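August 5, 2018
3 comments
2 shares

Jeanie Lamont keeps the snack corner at Stukwood, on a plain gray table. "I like a table where you see everything at once," she told me. The drinks stay on a tray.

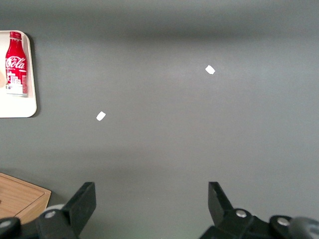
She is 86, and she still chooses what people will eat with their tea. "A cola for the young ones. For me, never."

Beside the tea things she wants one piece of real furniture. "Drawers are polite. They keep the napkins and they close."

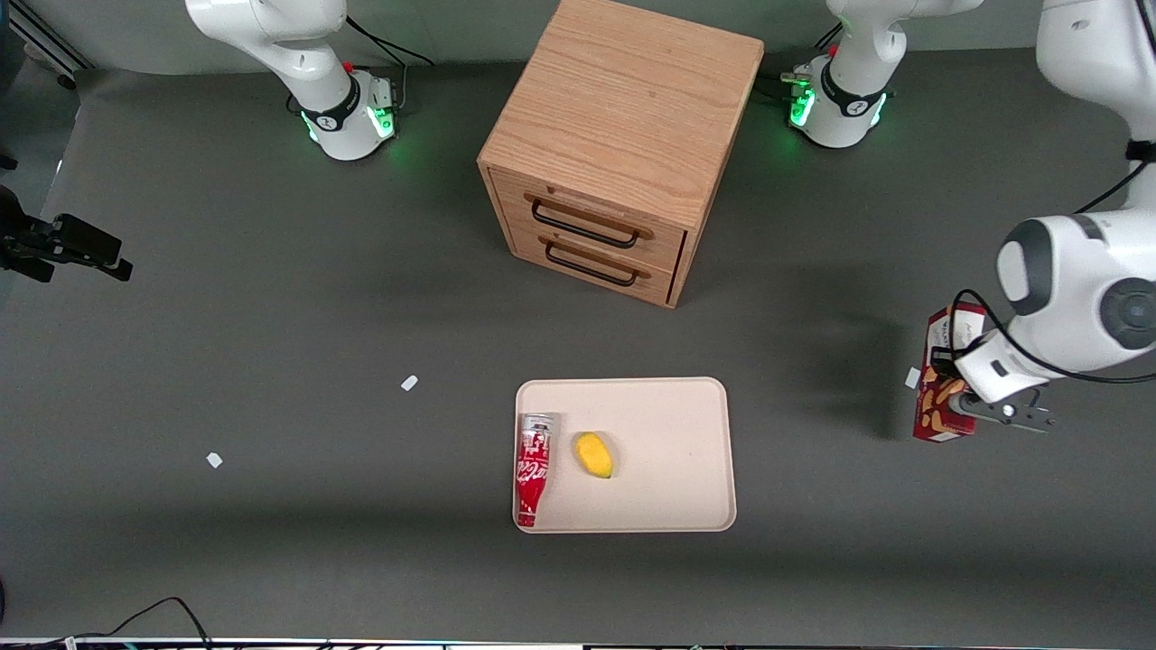
The oak cabinet with its two drawers, on the gray table.

I asked what she would save for herself.

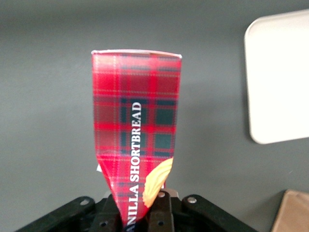
Nest Rowlands

"Shortbread, vanilla," she said at once. "My mother had tartan paper in the kitchen, so the red makes me hungry before I open it." She eats it at 9 in the evening.

We use cookies on this site. Accept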